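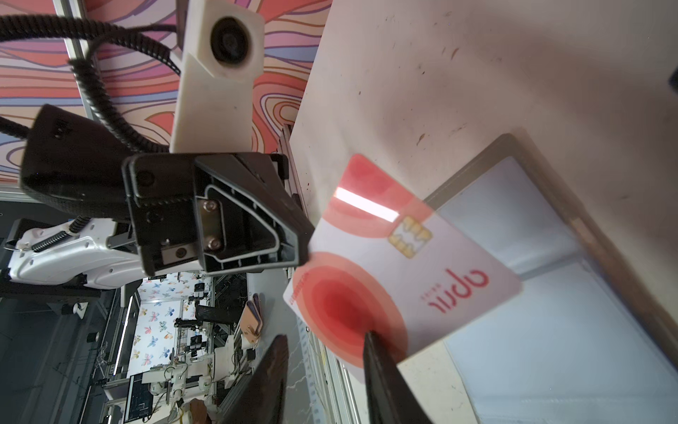
We had been meaning to get out to the Plalldale spring fair for years, and in January we finally booked a room at the Núñez guesthouse, three streets up from the river. What a good decision that was! The fair fills the old Dratside market hall and spills out down the hill, with over 3000 people on the Saturday-style busy day (or so our landlady told us, and she has seen plenty of them).

We started with the cheese makers, naturally, and then lost most of the morning among the seed sellers at stall 46, who let me smell every kind of basil they had. I came away with two tomato plants and a very sore arm. Lunch was bean soup and bread on the steps, with a brass band playing just a bit too close.

If you go, take the 804 bus from Cellgate and get off by the bridge. The hill is steeper than it looks, so wear decent shoes and bring a bag with a strong handle.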